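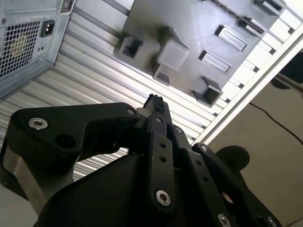
*power supply, black bracket. February*

6:40 am. Kitchen. Heat came on at four and woke me up, clanking, couldn't get back. So, writing. Coffee is the bad kind from the back of the cupboard because I forgot to buy the good kind, twice.

Moving stuff. Have to be out by the end of the month and I have packed 17 boxes and the place looks exactly the same. How. Books are done. Winter things not done because I am wearing them. Mom's dishes wrapped in newspaper, all of them, even the ugly gravy boat. Kept the gravy boat. Don't know why I'm writing about the gravy boat.

Embla called last night, late, already in bed. She's back from the coast and wants to know if I'm still doing the garden plot with her this year, now that I'll be across town. Said yes before I thought about it. It's two buses from the new place. Or one bus and a long walk past the tire shop. She says we should give up on the corn. I said fine. I did want the corn though. Last year we got nine ears and the racoons got the rest, and the nine were so good I ate one standing up in the dirt, raw.

Seeds list so I don't lose it again:

- beans, the climbing ones, Embla has poles
- kale (her)
- tomatoes, the small orange kind, ask the man at Torkent if he still gets them
- no zucchini. NO zucchini
- something for the shady corner, chard?

Plot rent went up to 80. Split two ways, still ok. Must pay before they give it to the next people on the list, they did that to the couple with the sunflowers and it was ugly.

Back. Shower was cold by the end, the upstairs people again.

Landlord stuff. He wants the walls put back to white. The bedroom is green, I painted it the first summer with the windows open and music on and it took me a whole weekend and I love it. One coat of white won't cover that. Two, maybe three. Paint at Resar is a lot for the big can. Asked if I could leave it and lose part of the deposit and he said he'd "think about it" which means no. So I'll be painting my nice green room white for somebody who'll probably paint it gray.

Felt low about that for most of yesterday. Then I went for a walk down to the river, ice all along the edges, brown in the middle, moving fast. A kid was throwing snowballs at it. Just at the river. Stayed longer than I meant to and my feet hurt after.

Things I'll miss, quick, before work:

The light in the kitchen at five in the afternoon, not in winter, the rest of the year. The bakery smell, even though I hardly ever bought anything, felt guilty about that. The mail carrier who whistles. Mrs. next door banging on the wall when the game is on, then banging again to say sorry when her team scores. The hook by the door that's too high for anyone normal. Being able to walk to the library in my slippers, did it once, in snow, it was an overdue thing.

Things I won't: stairs. The bathroom window. The stairs again.

Noon. Eating a sandwich at my desk and hiding this under the order forms. Called the movers, three tries. They're called Suvarna and the woman was nice but it's 129 an hour with the truck and they start the clock when they leave THEIR place. Is that normal? Asked my brother and he said it's normal. He also said he'd help and then said his back. His back comes and goes depending on what's heavy. Booked them anyway, morning slot, have to have everything down in the front hall or it costs more. The couch won't go around the landing. It went up somehow so it has to come down somehow, I keep telling myself that. I think the legs come off. Check the legs.

Also call: gas, internet, dentist (new adress), the magazine that I never read.

9 something pm. Tired. Did two more boxes. Found the photo envelope from the lake trip behind the bookcase, the one I accused Dad of losing. Will have to tell him. He'll be good about it and that will be worse. There's one of Embla in the canoe with the hat, laughing so hard her eyes are shut. Put it in my coat pocket to give her on the weekend.

Supper was eggs. All the pans are packed except the small one, so eggs again tomorrow I guess.

Went by the new place after work to measure for curtains. Empty rooms sound so strange. Sat on the floor in the front room with my coat on and tried to picture the table there, the lamp, me. Could sort of do it. The floor's nice, better than here. There's a cafe on the corner called Zandora, steamed up windows, people in it laughing, I nearly went in and then felt shy, like I hadn't moved there yet so it wasn't mine to go into. Silly. Going in next time.

Forgot to write down the curtain numbers. Had them in my head at the bus stop and then the bus was late and I got to talking with a woman about her dog, big gray dog with a sweater, and they went right out. So that's another trip.

Maybe the bedroom over there could be green. Didn't ask. The lease says "neutral tones". A very pale green is sort of neutral. Going to say it's neutral and see.

To do tomorrow: tape (out of tape!!), pay plot, Dad, couch legs, eggs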